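Progress report to the Skillton fund, May

**Project:** Dronddale neighbourhood hall, community program
**Prepared by:** Szu-yu Su

Spending to the end of May stands at $2453. That covers hall hire, the public liability top-up, printing and the first order of party and craft supplies. We're inside the budget line for all of these except printing, which went over when the timetable had to be redone after the Malladum bus changed its stops. Dirceu Leite has moved the difference across from the signage line, as your April letter allowed.

**What has been running**

The seniors' lunch is going every week and is close to full. The homework club started slowly and picked up once we shifted it to 4 pm, when the primary school kids can walk over together. The repair table is still short of people who can sew. Lindalva Holanda has put a notice up at the library and in the Rangel shopping centre.

The evening English class lost its tutor in the second month. Dalva Nogueira took it over and has kept it going without a break, but she can't carry on past winter. We'll need to advertise, and the pay we can offer is low for the travel involved.

**Hall and equipment**

The kitchen hot water has been fixed by the council. The heater in the small room hasn't, and we've stopped booking that room in the mornings. We bought 9 folding tables second-hand and they've held up well. The storage cupboard now has a lock, with 2 keys, both signed out through the office.

**Open day**

The open day is the main piece of work for the next quarter. We've set aside $400 for it, to cover food, decorations and a sound system for the afternoon. The program is drafted and the school choir has agreed to sing. The road closure application is in but hasn't been answered. If it's refused we'll use the oval side of the building and drop the food stalls.

**What we need from the fund**

- A decision on carrying the unspent signage money into the next quarter.
- Approval of the revised tutor rate, sent separately.
- Confirmation of the date for the second payment.

The attendance sheets and receipts are in the shared folder. Decorations are being put together in the hall in the afternoons.

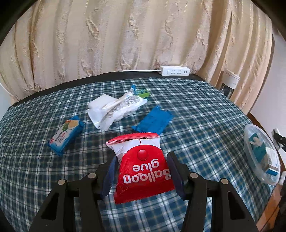

Jucélia Furtado: Thanks, Szu-yu. The signage carryover is fine, go ahead. On the tutor rate, I'd like to see what Malladum pays for its evening classes before I sign. Please also send the council's wording on the road closure when it comes, even if it's a no.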